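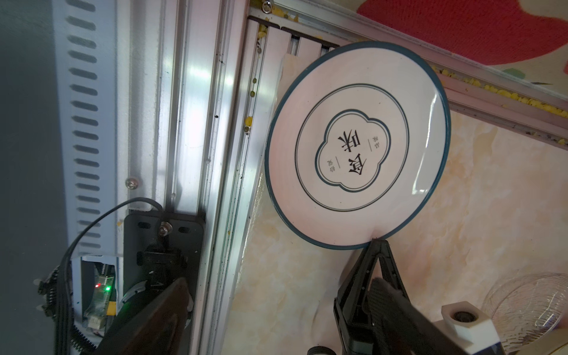

Slide 1. Wrist camera view, plate held at the rim.

Speaker notes: Regrasp timing from wrist views only
Talk slot is after the break on Tuesday. Speaker: Gopinath Devadiga. Slides by Elango Acharya.

Slide 1 (title)

Leave this up while people sit down. Start with the question the talk answers: given only the wrist camera, can the policy tell whether a rim grasp is good enough to carry on with, or whether it should let go and grasp again?

Point to the fingertips on the rim. The contact patch is small compared with the plate, and everything we predict depends on what happens there. Then point to the bright glare on the upper right of the rim. Say that glare comes back on slide 6.

The printed characters inside the teal ring read 食味. They are sideways in this view. We use them for the orientation label, so mention them now and move on.

Slide 2 (problem statement)

A plate held by the rim has a long lever arm. A small error in finger placement becomes a large error at the far edge. The usual fix is a force sensor at the wrist. We did not use one. The method has to run on arms that have none.

Define the two terms before showing the equation:
Hold means continue with the current grasp.
Regrasp means lower the plate, open, and close at a new point.

Do not read the equation aloud. The loss is cross entropy on hold versus regrasp, plus a regression term on the angle of the plate relative to the fingers. The weight on the second term is fixed for all runs.

Slide 3 (related work)

One minute at most. Two families: methods that estimate object pose and then apply a threshold, and methods that learn grasp quality directly. Ours sits between them. The pose angle is predicted but is never thresholded at run time. It only shapes the features.

If Kumaresan Rao is in the room, he will ask why we do not use tactile pads. Answer is on backup slide B2.

Slide 4 (setup)

Three policies were compared. Names are on the slide, but say them out loud:
Tully is the baseline. Single image in, hold or regrasp out.
Lomby adds a short image history.
Climby adds the history and the angle term. This is the proposed method.

All three share the same image encoder and the same training episodes. The data loader and the labeling tool are both in the Fundaletti repository. Chandrasekhar Pisharody wrote the labeling tool and should be credited here as well as on the last slide.

Note on the view: the camera moves with the gripper, so the fingers stay in nearly the same part of the image. The rails, the housing and the table surface all move relative to the camera. The encoder has to learn to ignore them. In the title image a good share of the left side is rail and vented panel, with a bracket and a cable in front. None of that carries information about the grasp.

Slide 5 (data)

Training episodes were collected by teleoperation. Each episode has one plate, one pickup and one outcome label. Held-out set is 40 episodes, split by plate so that no plate appears in both sets. Emphasize the split. An earlier version of this work split by episode, and the results were too high.

Labels: Adeel Arain and Elango labeled the held-out set independently. They disagreed on 3 episodes. All three were settled by watching the full episode together. Training labels had a single pass.

[Click: label definitions appear]

Outcome is scored at the end of the carry. A plate that rotates in the fingers but reaches the target is scored as hold. This is a choice, and it favors Tully slightly.

Slide 6 (failure types)

Go slowly on this one.

Type A, glare. A strong highlight on the rim removes the edge that the encoder uses for the angle. Refer back to slide 1. The rim is lost in the highlight while the inner teal circle is still available as a second cue. Plates without an inner ring give no such cue, and Type A errors are concentrated in those plates.

Type B, low contrast. White plate over a pale surface. The pink and cream marble pattern in the title image is one such background. The swirls have soft edges, and the thin dark rim is what separates plate from table.

Type C, clutter near the fingers. Glassware is the worst case. Mention the ribbed bowl at the lower right of the title image, then move on.

Slide 7 (results)

Table first, plot second. Wrong decisions on the held-out set:
Tully: 9
Lomby: 7
Climby: 4

State clearly that the gap between Tully and Lomby is too small to claim anything. The claim is limited to Climby against Tully. Of the four remaining Climby errors, 2 are Type A and the other two are Type C.

Do not say "solves." Say "reduces."

Slide 8 (ablation)

With the angle term removed, Climby is the same model as Lomby, so that row is repeated in the table. Someone always asks about it.

With the history removed and the angle term kept, the result falls between Tully and Climby. The extra run for this row was finished in November, on the same split.

Slide 9 (limits)

Rim grasps only. Flat plates only. No bowls were grasped in any episode.
The decision is made once, after the lift. Slip during the carry is not handled.
One gripper shape. The fingers occupy a fixed region of the image, and a different gripper would need retraining.

Slide 10 (next steps and thanks)

Next: repeat the decision during the carry, and test on plates with no printed pattern at all.

Thank Adeel, Elango and Chandrasekhar. Leave the slide up for questions.

Backup slides

B1. Angle error by plate. Use if asked whether the regression output is any good alone. It is usable on patterned plates and poor on plain ones.
B2. Tactile comparison. We have no numbers. Say so, and give the reason from slide 2.
B3. Confusion matrices for all three policies.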